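Rurix Two-Arm Kitchen Unit
Set-Up and Evaluation Guide
Section 7: Sink and Dish Tasks

Revised April 24, 2018. Replaces the March issue of this section. Contact for corrections: Maricruz Nava, Grercombe documentation.

7.1 Scope

This section covers preparing a sink station and running the dish tasks in the Camacho task set. It assumes that both arms have been mounted, cabled and homed as described in Section 4 and that the stop button has been tested the same day.

The dish tasks measure how much of an ordinary washing-up job the unit can do without help. They do not certify the unit for unattended use. At the current software release the unit can pick, turn and place single items at a sink. It cannot be relied on to clear a full sink, judge whether an item is clean, or recover an item that has slid under another one.

7.2 Preparing the station

1. Move the base up to the counter until the front guard touches the cabinet face, then back it off 7 cm. Lock the base.

2. Check that each hand can reach the floor of the basin with the elbow clear of the counter edge. If the elbow touches, raise the column one notch and repeat.

3. Turn the water off at the supply valve. The hands are splash resistant only. Dry runs must be completed before any run with water.

4. Place the rack in the basin and press down on each corner. A rack that rocks will be logged by the wrist sensor as contact with an item.

5. Put one item in the basin for the first run. Do not use glass or ceramic until the unit has passed 20 runs in a row with plastic.

6. Route arm cables outside the elbow with enough slack for a full turn of the wrist. Slack must not hang into the basin.

7. Open Gomach on the control computer, choose Sink, and load the station profile.

Note: A profile saved at one sink will not transfer to another. Basin depth, rim height and faucet position are all stored in it.

7.3 Faucet and divider clearance

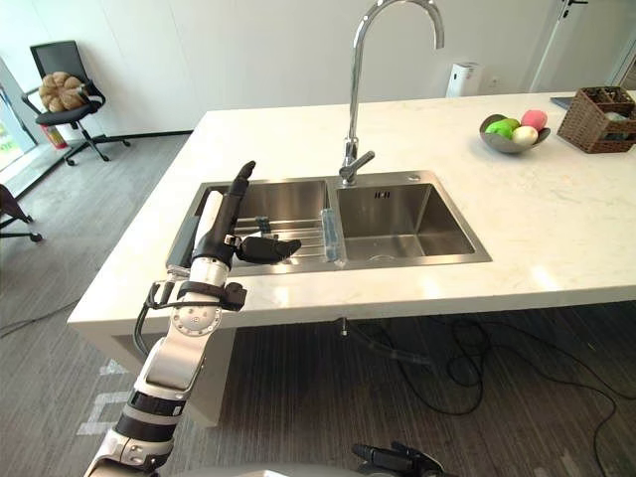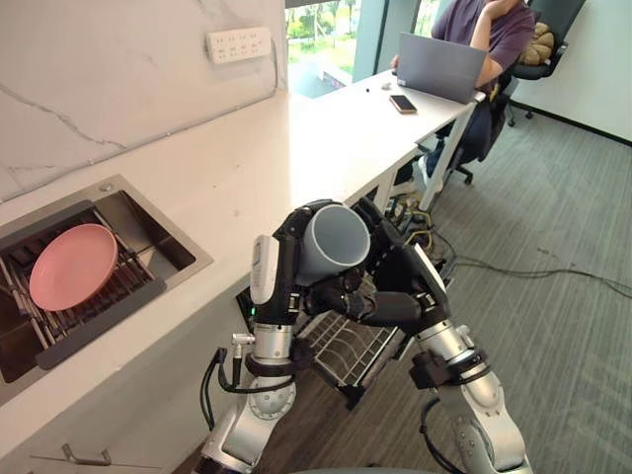

Clearance faults account for most stopped runs, and they come from fixed parts of the sink more often than from the dishes. The planner treats the faucet as a solid post with a keep-out zone of 13 cm on all sides. At a double-basin sink with a tall gooseneck faucet between the basins, as in the first picture, that zone covers much of the divider, and a hand working over the left basin has to approach from the front. Bottles and other items lying on the divider are inside the zone and will not be picked. Move them into a basin or take them off the sink before the run. A two-handed hold, like the one on the gray cup in the second picture, needs more room again -- both forearms must stay outside the zone while the item is turned.

To set the zone:

1. In Gomach, choose Obstacles, then Fixed.

2. Guide the left hand by its wrist to the base of the faucet and press Mark.

3. Guide the same hand to the tip of the spout and press Mark again.

4. Swing the spout to the position it will have during the run. If it is moved later, repeat steps 2 and 3.

CAUTION: Keep hands and sleeves out of the basin while the arms are powered. The arms slow on contact but do not release what they are holding.

7.4 Running a task

1. Select one item type and one goal (rack, counter or hand-off).

2. Set arm speed to 70 percent or less. Higher settings are locked for sink tasks.

3. Press Start and keep the stop button within reach until the arms park.

4. Score the run as Complete, Assisted or Stopped. Any touch by the operator, including straightening a plate, makes the run Assisted.

A single run takes up to 20 minutes, depending on the goal. A person does the same job in seconds, and the score sheet has no column for this. Enter the time anyway.

7.5 Known limits

Flat plates resting on rack wires are hard to lift. The fingers need an edge to get under, and a plate that lies flush may be pushed across the rack instead. Tilt the plate before the run and write "tilted" on the sheet.

Clear plastic and bare steel return poor depth readings. Expect missed grasps under direct window light.

Cups are the most dependable item. Passing one from hand to hand is supported -- passing a plate is not.

Scrubbing is not supported in this release. The sponge entry in the Gomach menu is inactive.

7.6 After the run

Park both arms, lock the wrists, and wipe the fingers with a dry cloth. Export the log before closing Gomach. Unsaved logs are lost at shutdown.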